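Do We Really Need a Thirty-Item Travel Kit?

Every spring the same lists come back. I read one in May from a travel newsletter called Zaden, and it wanted me to carry 22 small items in a "day pouch" before I so much as left the hotel. Electrolyte powder. A sink plug. Two kinds of tape. The pouch itself, made by an outfit called Skosa, cost 57 dollars and was linked four times in the text, so I have my doubts about how much the writer had thought about my welfare.

I've been going on long bus and train trips for most of my adult life and I have used a sink plug once. It didn't fit.

What bugs me is the way these lists treat a day out as if it were an expedition. The bus to Sangkhawat stops at a gas station with a shop. The shop sells drinks, tissues, batteries, and those little sewing kits that I'm convinced no human being has ever opened. Whatever I forgot, I can buy there in the ten minutes while the driver smokes. 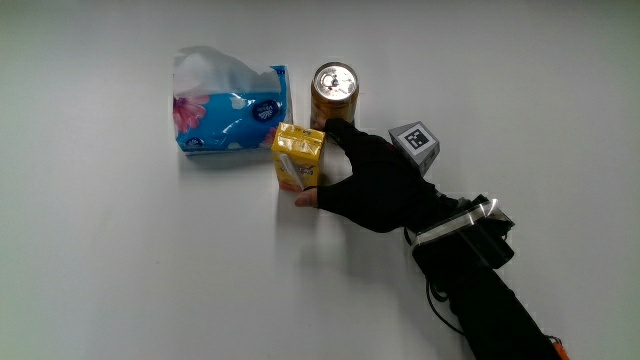
The reply I always get is that buying on the road is expensive. Is it? I kept my receipts on the last trip, which was 17 days, and I spent less on forgotten stuff than the price of that pouch. Quite a bit less, even counting the sunglasses in Miltach, which were a mistake and which I'd have bought anyway.

Tassanee Khunthong, who I've traveled with more than anybody, takes the other side of this. She says I only get away with packing light by borrowing from her. Fair enough, I did borrow her charger. But she also carried a first aid kit the size of a loaf of bread over 234 miles, and the only thing that came out of it was one bandage, for a blister she got from carrying the bag. I brought this up at dinner and it wasn't well received.
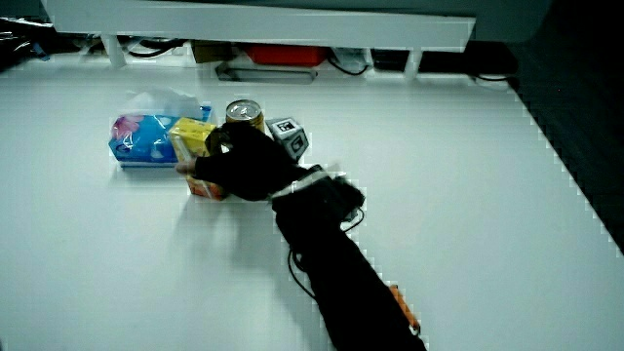 I'm also suspicious of the word "essentials." It gets stretched until it covers anything with a zipper. When I try to write down what I'd truly be annoyed to be without on a long ride, I get water, something to read, a phone, a sweater, and a soft pack of tissues, the kind in a bright blue wrapper with flowers on it. I'm not giving up the tissues, having met too many station restrooms. The rest I'll take my chances on, and if some newsletter wants to tell me I'm being reckless it can first explain what the second kind of tape is for.

Tassanee has just sent me her packing list for the next trip. It runs to two pages and there's a clothesline on it. I've written back asking what she plans to hang, and where, given that we'll be on a bus.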